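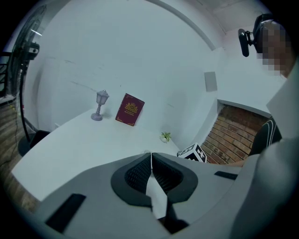

Budget day, and I still have the spreadsheet open behind this window at ten at night. August is supposed to be the quiet month!

So. Four new grippers for the handheld kit, or fewer grippers and a proper stock of spares, and I've changed my mind about it at least twice since lunch. Barış wants all four. His thinking is that if we have four people collecting, everyone should have a tool in hand and no one sits around waiting for a turn. I get it, I really do, but he isn't the one who has to explain the total to Hannelore.

The Denov quote came in at 613 apiece (before shipping, naturally) and Tramura still hasn't sent theirs. I called them again this afternoon and got the same very nice man who promised me "end of day" last time. What I want from them is mostly the price of the finger pads. Denov wants 226 for a set, and I nearly choked on my tea. For pads! Gifty thinks we could have them cast locally by Yalçınkaya, who did the brackets for us in the spring, and she's going to ask what a small run would cost. If that works out I could live with the Denov price on the rest.

Then there's the head camera question. Sevim would like one rig per person, no sharing, and she's been saying so since I started here. I put it on the list as a separate line so it can be cut without taking everything else down with it. Sneaky, maybe, but last year the whole request went back because of one printer.

Leena sent me her notes on lead times and they're a bit scary. Almost seven weeks for anything with a motor in it. So if I don't get a signature soon we're into October before we open a box, and training people on new tools in October means the tabletop tasks slide again. I wrote that in bold in the email to Hannelore and then took the bold out – it looked like shouting.

Where I've landed tonight: three grippers, two sets of pads, two head rigs, and the marker cubes we print ourselves. Barış will sulk for a day. I also need to remember a line for batteries, and cables, and somewhere to keep it all, as the cupboard by the stairs won't close anymore.

Call Tramura again at nine. Ask Gifty about the pads. Bed.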